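4. Setting up payouts and donor receipts

This section covers the payout account, the receipt template and the matching-gift option in Pleline. Complete section 3 (Campaign page) first. The Payouts tab stays gray until the campaign has a title, a goal and an organizer with a confirmed email address.

4.1 Before you start

Have the following ready:

Bank name, routing number and account number for the receiving account.
A voided check or a bank letter no older than 90 days.
The legal name of the organization as it appears on its tax letter.
The login for the organizer role. Editors can view the Payouts tab but cannot save changes.

Note: Personal accounts are accepted for individual campaigns only. If the campaign type is set to Organization, the name on the bank account must match the legal name, including "Inc." or "Association" where it applies.

4.2 Adding the payout account

1. Sign in as organizer and open Campaign > Money > Payouts.
2. Select Add account. Enter the routing number, then the account number twice. Pasting is disabled in the second field.
3. Upload the voided check or bank letter. PDF and JPG files are accepted.
4. Select Send test deposit. Pleline sends two deposits of less than one dollar each.
5. When both deposits show on the bank statement, return to the Payouts tab and enter the two amounts. The order does not matter.
6. Check that the status reads Verified.

Caution: Three wrong entries lock the account record. A locked record cannot be edited or deleted by the organizer. Write to support with the campaign number and wait for the record to be cleared before adding the same account again.

4.3 Payout schedule

The default schedule is weekly. To change it, open Payouts > Schedule and pick Weekly, Monthly or Manual. Changes apply from the next cycle. A payout already marked In transit is not affected.

The minimum payout is $80. A balance below that amount rolls over to the next cycle. When a campaign is closed, the remaining balance is paid out regardless of size.

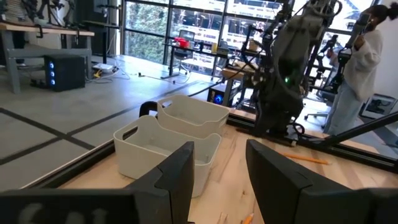
Manual payouts are requested with the Pay out now button. The button is hidden while a refund is open – finish or cancel the refund first. Weekend requests are handled on the next banking day.

4.4 Donor receipts

1. Open Campaign > Messages > Receipt.
2. Choose a template. Plain is the only one that prints correctly on letter paper without scaling.
3. Fill in the legal name and mailing address.
4. Edit the thank-you text. The limit is 669 characters, including spaces. Text over the limit is cut without a warning in the version that goes to donors, although the preview still shows all of it.
5. Leave the fields in curly brackets as they are. {donor_name}, {amount} and {gift_date} are filled in when the receipt is sent.
6. Select Send test and read the copy that arrives in the organizer's inbox.

Note: Changes to the template do not apply to receipts already sent. To reissue a receipt, open the gift in the donor list and select Resend.

Caution: Do not describe a gift as tax-deductible unless the organization has its tax letter on file under Settings > Documents.

4.5 Matching gifts through Plirkon

Skip this part if the campaign has no matching sponsor.

1. Open Settings > Connections and select Plirkon.
2. Enter the sponsor code. Codes are case-sensitive.
3. Set the match ratio and the cap. The cap is the sponsor's total, in whole dollars.
4. Turn on Show match on page if donors should see the remaining amount.

The match counter refreshes once an hour. It can lag behind the campaign total on a busy day. Refunded gifts are taken off the match at the next refresh.

4.6 Error codes

110 – Name on bank account does not match legal name. Correct the legal name under Settings, or use a different account.
1559 – Sponsor code expired. Ask the sponsor for a new code. Gifts received after the expiration are not matched.

Section maintained by King-fai Kuo. Last changed Wed 22 May. Continue with section 5, Importing an existing donor list.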